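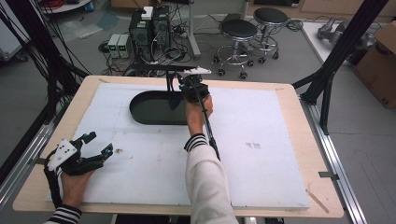
Dark green oval tray on a white foam board.

1/ The Perkover Institute has published a briefing note on the border dispute between Avham and Vasorcombe. This thread sets out its main findings. The full note covers the period to the end of May and will be revised when the next monitoring report is released.

2/ The two governments signed a ceasefire along the Shevchuk Line last year. The agreement called for both sides to pull heavy weapons back from the line and to allow monitors free movement on all public roads. Neither condition has been fully met.

3/ Monitors recorded 272 violations in May. Most involved small arms fire at night near the northern crossing. The southern sector was quieter, although two patrols were turned back at checkpoints without a written explanation.

4/ Avham states that it keeps 600 troops in the border district. Vasorcombe puts the number at 4000. Our researchers could not confirm either claim. The agreement does not say whether border police count as troops, and much of the public argument rests on that gap.

5/ The recent statements by both foreign ministries deserve a careful reading. Avham has dropped its demand for a new survey of the river islands. Vasorcombe no longer describes the talks as suspended – its latest text uses the word "delayed." We regard both changes as modest but real.

6/ Sanctions remain the hardest subject. Vasorcombe wants the limits on fuel imports lifted before talks resume. Avham wants them kept in place until its detained citizens are returned. The mediators have proposed that the two steps be taken on the same day.
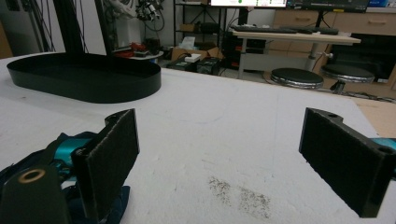 Gripper fingers over a white table surface.

7/ The position of civilians has received too little attention. More than 1000 families have asked for permits to return to farms inside the buffer zone. Permits are issued by a joint office that has not met since winter, and the planting season will not wait for it.

8/ We recommend that the joint office reopen under a neutral chair, with a fixed meeting schedule and a public record of its decisions. This can be done under Article 9 of the present agreement. No new treaty is needed.

9/ We also recommend that monitors publish their findings by sector. A single monthly total tells readers very little about where the risk lies, and it allows each government to blame the other for incidents that took place far from its own positions.

10/ Outside governments should avoid setting public deadlines. Two earlier deadlines passed without result, and each was followed by a rise in shelling along the Shevchuk Line. Quiet contact between the military commands has produced better results, including the exchange of remains this spring.

11/ The briefing note and its annex of source documents are available from the Perkover Institute publications desk. Corrections may be sent to the same office and will be noted in the next edition.

Jun 14, 2023

Recent items
Fuel Import Limits and the Vasorcombe Budget
Who Patrols the Northern Crossing?
River Islands: A Short History of the Avham Claim
Detained Citizens and the Law of Exchange
Reading the Shevchuk Line Agreement, Article by Article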